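Wastebasket

A wastebasket is a small open container for dry household or office refuse, kept indoors and emptied into something larger by whoever gives in first. The word is chiefly American; the British say "waste-paper bin" and mean the same object.

History

Early wastebaskets were wicker and held paper, there being little else in a study to throw away. The town of Skikeck supported a basket trade on this basis, and at its height the Revis works there turned out 400 a week. Metal models followed, prized for surviving cigar ash and disliked for announcing every apple core to the next room.
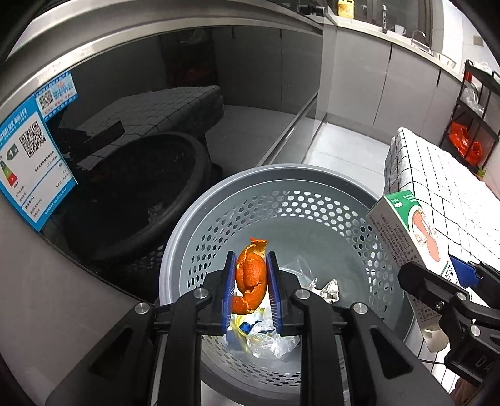
Plastic arrived in the catalogs after the war and won on price. The Birndale firm sold a molded model in 6 colors, of which buyers chose gray.

Design

Most examples are round and slightly tapered, so that they stack in the store and, to the annoyance of clerks, refuse to unstack. Perforated walls save material and lighten the basket. They also let out pencil shavings, a defect makers have long described as ventilation.
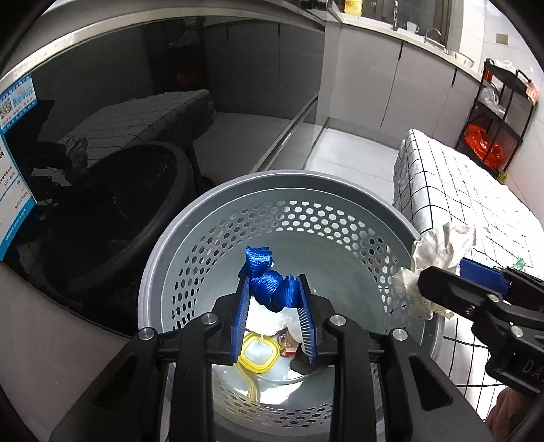

Liners are a later habit. Purists hold that a basket for dry waste needs none, and purists seldom wash the basket.

Collections

The Stockdale Museum of Office Life holds 574 wastebaskets, all empty. Visitors have been known to correct this.

See also: Dustpan; Filing cabinet; Umbrella stand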